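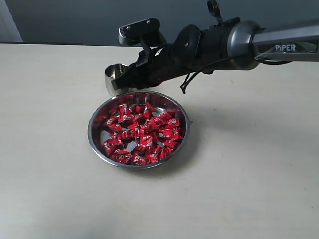
May 11, 2023

I came to Falville by the early bus, with 2 colleagues from our shop, for the open day of the Dalano sweet factory. We sell tea and small gifts, and each spring we look for a new supplier of wrapped candies. This report is for the others in the shop who could not come. I write it in English so that everybody can read it, and I ask you to forgive my mistakes.

## Arriving

The factory stands behind the railway station, on Vasuvska Street. From the station it is a short walk, but the pavement is being repaired and you must cross the road two times. At the gate we received a paper badge and a white cap for the hair. We were asked to leave our bags in a cupboard, and I was a little worried for my notebook, so I carried it in my hand the whole day.

Our guide was Shuk-fan Ho. She has worked in the packing department for a long time and she speaks slowly and very clearly, which I liked. She told us that 364 people had registered for the open day and that the groups were kept small on purpose.

## The boiling room and the wrapping

We could see the boiling room only through a window. There was a strong smell of caramel even in the corridor, and the glass was warm when I put my hand on it. One batch is boiled, poured on a cooled table, folded with flavour and then pulled. Ms Ho said that the folding is the part where new workers need the most practice.

The wrapping hall was louder than I expected. I understood perhaps half of what was explained there. What I wrote down is that the paper comes on rolls from a printer called Yang, and that a change of colour takes 60 minutes, with cleaning included. If we want our own paper, the smallest order is 1299 pieces of one flavour. It is a strange number and I asked again to be sure. It is correct, it comes from the length of the roll.

## The table with the loose candies

After the wrapping hall we went to a quieter room, where it was shown how candies are portioned from a bowl. For me this was the most useful part of the visit, as we do the same thing in our shop every day, only with less care.

I had a question about the bowls. In our shop we use glass ones, and they look nice, but they are heavy and last winter we broke two. In Dalano they prefer stainless steel. It is easy to wash, and a small dent does no harm. Ms Ho also advised a wide round bowl in place of a deep one, so that the candies at the bottom do not stay there for months. The red paper, she said, sells best before the New Year and again in March, for weddings.

A small metal cup is better than a big scoop, in her opinion. With a big scoop the customer always receives either too much or too little. I think we should try it.
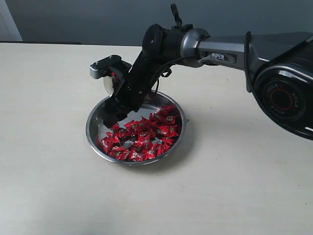
## Tasting and prices

The tasting was in the canteen. I tried the ginger, the plum and one with salted milk. The plum was my favourite. The ginger was too sharp for me, but both my colleagues took a second piece. We got a price list on paper, and I have put it in the blue folder near the till. Transport is not included in the prices.

If we want to order for autumn, we should write to the sales office before the end of the month. Samples of the plum are in the kitchen drawer. Please leave some for the people who work in the evening.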